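The rental is the wrong part of the Prumby offer

Bundside wants 867 dollars a month for the Prumby, a tabletop arm with a two-finger gripper and a small camera at the wrist. For that you get the arm, the software, and a phone line that was answered every time I called. Small repair shops are the target. I run one, with 2 benches, and I think the hardware is fair value and the contract is not.

The job I care about is dull. Hand tools pile up in a bin by the end of the day, and somebody has to put them back where the morning shift can find them. A machine that picks up a screwdriver and puts it down where you told it to is worth money to me. It doesn't need to be fast.

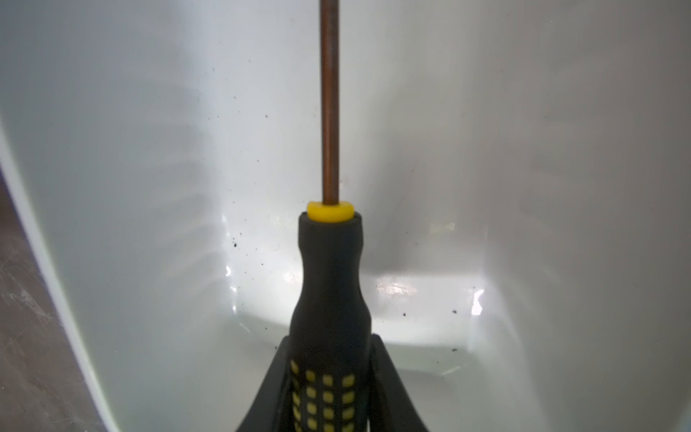

A screwdriver held by the handle, white container behind it.

The grip is the part I would praise first. Two fingers sound like too few until you think about how many shop tools are basically a stick with a thick end. Long thin shaft, fat rubber handle: the handle is the obvious place to hold it. Bundside's sales sheet talks a lot about its software for finding objects, and I have no way to judge those claims. What I can judge is whether I would let the thing near a customer's part. With hand tools, yes. With a circuit board, not yet.

Nelli Seppälä, who fixes pumps in Anthorpe and looked at the same offer in April, thinks I'm too generous. Her point is that a bin of tools is a chore for a teenager on a Saturday, and that a shop our size should spend on a better vise first. She may be right about the vise. I don't agree about the chore, which in my shop falls to whoever is most tired.

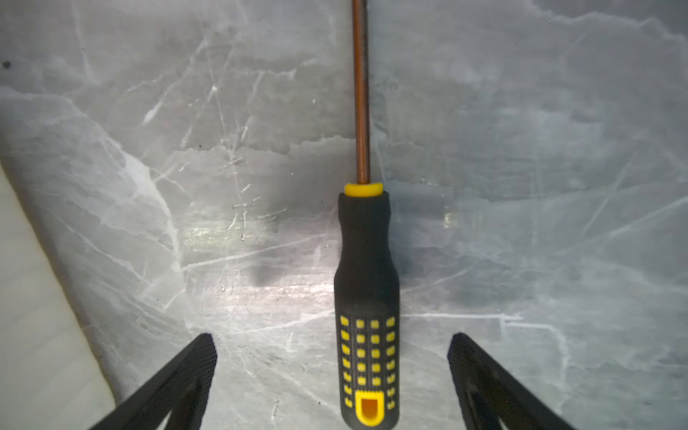 My real complaint is the paper. The rental runs 3 years with no early exit, and replacement finger pads are only covered in the first year. After that a service visit costs 1,933 dollars before parts. Pads wear out. Everybody who sells grippers knows it, and a shop owner should be able to buy a pair and fit them with a hex key. Soylu, the other dealer I asked, sells pads over the counter but has a weaker arm and no phone support worth the name.

So I haven't signed. I asked Bundside for a one-year term with pads sold separately, and the salesman said he would take it upstairs - that was 25 July 2023, and I have heard nothing back. If they come around on those two points I'll rent one the same week. Until then the bin gets sorted by hand.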